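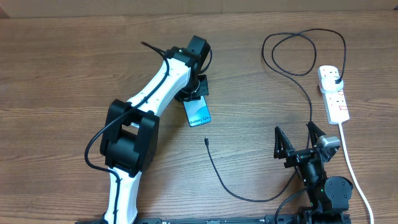
Phones, cables and wooden desks: your questions

Hi, I'm Helge Strand and I run Gurnar, a small web shop and an even smaller workshop in Zirnden. I finish wooden desktops, and I sell the cable bits that go with them. Most of the mail I get is about the charging corner of the desk, so I've put the answers on one page. If yours isn't on it, write to me (address at the bottom) and I'll probably add it.

Will charging my phone directly on the wood leave a mark?

On a well-cured finish, I've never had it happen. A phone gets warm while it charges, but it isn't a hot mug. What I do see is a slightly dull rectangle on desks where the phone has lived in the same spot for a year or two, and that's mostly hand grease and dust getting pushed around under it. Wipe it with a barely damp cloth, let it dry, buff it, and see what's left before you reach for anything stronger.

If the finish is brand new, give it time. My Henare oil feels dry the next day and people get excited (I get it!) and put everything back on the desk. Please wait 15 days before you leave a phone, a rubber mat or a lamp foot sitting in one place.

Does the desk scratch the phone, or does the phone scratch the desk?

Usually it's the grit between them that does the work. Crumbs, sand from a bag, a bit of metal from a key ring. Glossy phone backs show every hairline, and so does a smooth tabletop if the light comes in low in the afternoon. I wipe my own desk in the morning before I sit down and I don't do anything else about it. A camera bump can catch on a raised edge too, so lift the phone when you pick it up, don't drag it toward you across the grain.

My glossy phone slides off the desk on its own. Am I imagining it?

Nope! Bare glossy backs can creep on a smooth finish, especially if the desk leans a hair or the phone is buzzing away on vibrate. Check the desk with a level first. I had a customer ready to send back a whole desktop and the trouble was one leg standing on the edge of a rug. If the desk is flat and it still wanders, a thin case with some grip to it or a small cork pad will settle it.

How long should my charging cable be?

Longer than you think if you use the phone while it charges, shorter than you think if you don't. For a phone that just lies there, I like 27 inches measured from the point where the cable comes over the back edge. That reaches the middle of a normal desk with a little slack. Anything more and you'll have a loop hanging around in front of the keyboard, and sooner or later your elbow finds it.

Measure with a piece of string before you order. Lay it out the way the cable would go, including the trip down to the outlet, and then add a hand's width.

Thin cable or thick cable?

I like thin ones on the desktop because they lie down flat and you stop seeing them. The really thin ones can be limited in what they carry, though, so read what the maker says about power if you're counting on fast charging. The thick braided ones hold up nicely but they're springy, and some of them never forget how they were coiled in the box. Rough braid can also scuff a soft oil finish if it gets pulled over the same edge every day.

Black cables: go for it on dark or warm brown wood. I know everyone shows white ones in photos. They look lovely for a month and then they look like my kitchen string.

How do I keep the cable from falling behind the desk every time I unplug?

This is the one I get most. You need something that holds the cable near the plug end and lets it slide. I sell the Sestomero clip, which is a small felt-bottomed weight with a slot in it, and I'd be a bad shopkeeper if I didn't mention it. But a binder clip on the back edge works too. Put a scrap of leather or folded paper under the jaws or it'll bite a dent into the wood. I've got two such dents on my own desk and I see them every day.

Whatever you use, leave a little slack on the desk side. If the cable is tight at the clip, the bend ends up right at the plug, and that's where cables die.

Can I use the stick-on clips?

You can, but go easy on an oiled desk. The adhesive doesn't hold well on oil, so it either drops off by the weekend or, on an older surface, it takes hold and pulls up finish when you remove it. On lacquer they're usually fine. Put them on the underside if you can. To get one off, warm it with a hair dryer on low, work it loose with dental floss, and rub off the leftovers with your thumb. No blades, please.

Can I drill a hole in my desktop for the cable?

If it's solid wood and it's yours, sure. Go from the top, clamp a scrap board underneath so the bit doesn't tear the bottom open, and ease the rim with sandpaper until it feels soft. Then oil the inside of the hole. Everybody skips that step and the raw wood in there soaks up every spill.

Make the hole big enough for the plug and not only the cable. I say this as someone who has drilled the same hole twice.

What about those wireless charging pads set into the wood?

I've made a few. The wood left over the charger has to be very thin, the phone has to sit in just the right place, and a case with a metal ring or a card in it messes with the whole thing. When it works it feels like a magic trick. For most people I'd still say buy a pad that sits on top, because in a few years you'll want a different one and you won't have to take a router to your desk again.

I spilled coffee and the phone was lying in it. Help?

Phone first. Pick it up, unplug it at the wall end, dry it off, and don't plug it back in until you're sure the port is dry. I'm not a phone repair person, so follow what your maker says from there. Then blot the desk (blot, don't rub), and run a cloth along the cable too, since it'll happily carry coffee over the edge and onto whatever is below.

If the wood has a pale patch the next morning, leave it alone for another day. Lots of them fade. If it's still there, a light rub along the grain with 3000 grit paper and a dab of Henare usually blends it in. Try it first at the back, where the monitor hides it.

Should the cable run with the grain or across it?

A question from a very tidy reader, and I love it. It makes no difference to the wood. To my eye, a thin dark cable running along the grain half disappears, and one going across it shows up right away. So if your grain runs side to side, bring the cable in from the left or right and your desk will look calmer.

Do you sell desktops in custom sizes?

Yes, up to what fits through my workshop door. Send me the width, the depth, and which side your outlet is on. Winter orders take longer since the oil cures slowly when it's cold in here, and I close for most of July.

Which item number is the warm brown finish?

It's 1422 in the shop. Ask for the sample block before you order, as screens show brown very differently and I can't do much about yours. The block is free, you only pay the postage, and you can keep it. Mine holds the door open.

Where do I send a question?

Use the contact form in the shop, or write "desk question" in the subject line if you're answering an order email. A snapshot of the corner you're fighting with is a big help, cables and all. Please don't tidy up first!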